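# Panmont Learning Center – Practice Room

The Panmont practice room has a long table beside the windows. Instruments are laid out in a steel tray at its center.

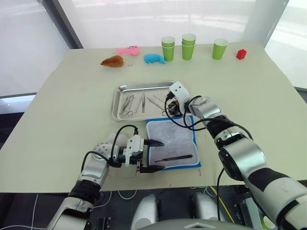

Small items are stored separately – plush toys, paper cups and zippered pouches among them – and are listed in the room inventory.

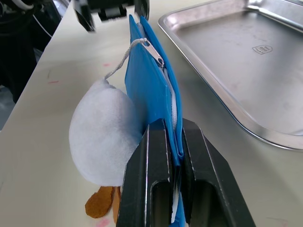

Pouches should be closed before they are returned to the shelf.

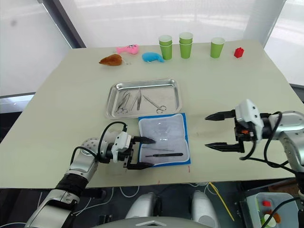
The room is open to enrolled students. Requests for access are accepted at Office 904.

Updated 2021-05-12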